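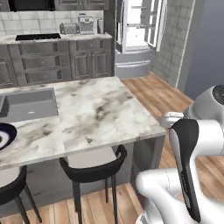 Kitchen island with sink and bar stools.

KITCHEN SAFETY INSPECTION CHECKLIST, RESIDENTIAL UNITS
Property: Ikstead, unit 10
Inspector: Rasha Obeidat
Reviewed by: Man-sik Wang, Urrego Property Services
Date of inspection: February 14, 2024
Ratings: S = satisfactory, A = action needed, N = not inspected

1. ELECTRICAL

1.1 GFCI protection at countertop receptacles: S
All receptacles tripped and reset with the plug-in tester and with the built-in button.

1.2 Panel directory legible and correct: A
Dishwasher and disposal circuits are reversed on the directory. Breakers themselves are sized correctly. Relabel before next tenancy.

1.3 Cover plates present and uncracked: S

1.4 Cords and plugs on supplied appliances: A
Toaster cord has a nick in the outer jacket near the strain relief. Removed from service and tagged. Do not tape.

2. PLUMBING

2.1 Shutoff valves operate fully: A
Cold valve turns but does not close completely. A slow drip continues at the supply line when the valve is seated. Replace the valve; repacking was tried in July and did not hold.

2.2 Hot water temperature at tap: S
Measured with probe thermometer after the tap ran for 2 minutes. Within the limit on the Urrego schedule.

2.3 Trap and drain connections: S
No staining on the cabinet floor. Slip nuts hand-checked.

2.4 Dishwasher drain line looped high: S

3. FIRE AND GAS

3.1 Smoke alarm, nearest to kitchen: S
Sounded on test button. Manufacture date on the back is within the replacement period.

3.2 Carbon monoxide alarm: A
Chirping on arrival. New battery installed and chirp continued. Treat as end of life and replace the unit.

3.3 Extinguisher mounted and charged: S
Needle in the green. Pin and seal intact. Bracket is a Trilter wall type, one screw loose, tightened on site.

3.4 Range anti-tip bracket engaged: A
Bracket is fixed to the wall but the rear leg of the range was not seated in it. Range pushed back and leg engaged. Recheck at next visit, as the flexible connector is short and tends to pull the range forward.

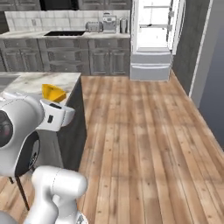
3.5 Range hood filter: A
Grease load heavy on the left filter. Soak and refit, or replace if the mesh is deformed. Fan runs on both speeds with no bearing noise.

4. SURFACES, STORAGE AND WALKWAYS

4.1 Countertops secure, no sharp edges: S

4.2 Wall cabinets anchored: S
Load test by hand pressure only. Contents were not removed.

4.3 Cleaning chemicals stored apart from food: A
Drain cleaner was on the same shelf as rice and flour. Occupant moved it during the visit. Provide a latch for the low cabinet.

4.4 Floor free of trip hazards: S

4.5 Seating stable: N
Out of scope under the current Jotov form. M. Wang has asked for the item to be added to the next revision.

SUMMARY OF ACTIONS

Items 2.1 and 3.2 are priority. Complete within 7 days and send the work order number to R. Obeidat.

Items 1.2, 1.4, 3.5 and 4.3 may be closed at the routine visit. Item 3.4 was corrected on site but stays open until rechecked.

Reviewer comment (M. Wang): Agree with all ratings. For 2.1, fit a quarter-turn valve on both hot and cold so the pair matches. For 3.2, record the serial number of the replacement on the unit card.

Form revision 2. Keep one copy in the unit file.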